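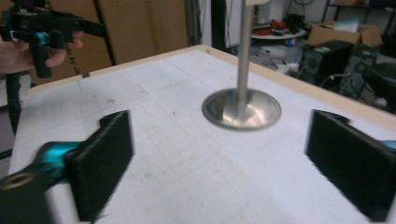
Work table with the metal pole and its round base, Plivside workroom.

Progress report to Khasawneh, 26/01/2021
Prepared by Luuk Wouters

In this period we continued with the fitting-out of the Plivside workroom. The white square table is now in daily use. Its surface has light smudges and we have not yet found a cleaner which removes them well. The grid lines are faint but still useful for placing the pole at the centre.

The pole stands in a shallow stainless-steel dish. We tested three other bases in October and this one was the most steady. Gida has delivered 4 poles of the same type and the invoice was $464, against a budget of $500. The remaining $36 I would like to move to storage, if you agree.

The storage is our weak point. Boxes and cables still take too much of the floor behind the table. Mollach has quoted $368 for one more shelving unit, and I ask your approval for this amount before the next order.

The second table is delayed. I will write again when I have the delivery day.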